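Trelleo Table Set: item notes and labelling guide

Release 2, revised 6th March
Maintained by Maribel Usuga and Kristof Claeys

Summary

Trelleo Table Set is a collection of photographs and short text records covering the handling and storage of cutlery in home kitchens. It is meant for work on naming small household objects and on telling apart similar items kept together. This file covers the chopstick part of the collection. Spoons, forks and serving pieces have their own notes in the same folder.

Contents of the folder

items.csv: one row per item type, with material, colour and finish
rooms.csv: one row per kitchen, with worktop, cupboard and table covering
notes.txt: free remarks from the people who checked the records
changes.txt: list of corrections between releases

Item types

Plain light. Light wooden chopsticks without a band. Usually stored in bulk, so most of the length is hidden and only the ends can be labelled.

Dark banded. Long black chopsticks with a squared top end and a gold-coloured band about a quarter of the way down. The band is recorded in the finish column. If it cannot be seen, leave the column blank and use "dark" as the type.

Holder. Any upright container in which chopsticks stand. Record the colour and the outline (square, round, other). Do not record a holder as a cup or vase, even where the household uses it as one.

Labelling rules

1. Label each chopstick by its own colour. A dark chopstick in a holder of light ones keeps its dark label.
2. Use "leaning" for a chopstick that stands at a slant in the holder and "upright" for one held or standing vertically.
3. A chopstick above the holder is labelled "over holder" until its tip is below the rim. The kitchen record for this pink square holder also lists a cream tablecloth with floral sprigs, a pink stripe at its right edge, and white lower cupboards.
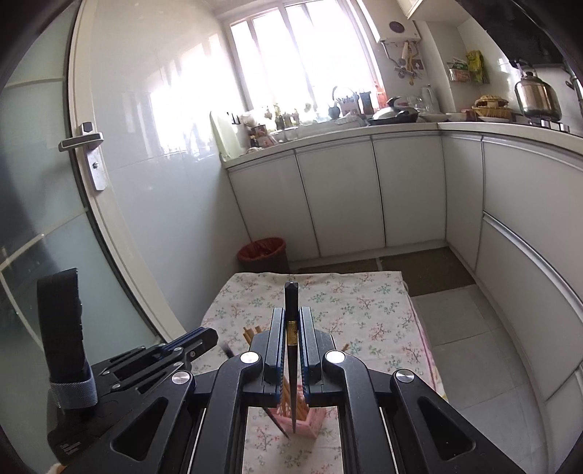
4. Do not pair chopsticks by colour alone. Pairs are entered only where the household supplied them as pairs.
5. Patterned cloths are entered once per kitchen in rooms.csv. Sprigs, stripes and borders go in the same field, separated by semicolons.

Known problems

Packed holders are hard to label consistently. In release 1 the two checkers disagreed on 7 records, all of them concerning ends partly hidden behind others. These were rechecked in October and 3 were withdrawn.

Pale wood and cream cloth are close in colour under strong window light. Check the outline before accepting a "plain light" label at table level.

Corrections

Send corrections to Kristof Claeys with the row number and the proposed value. Changes to room records go to Maribel Usuga.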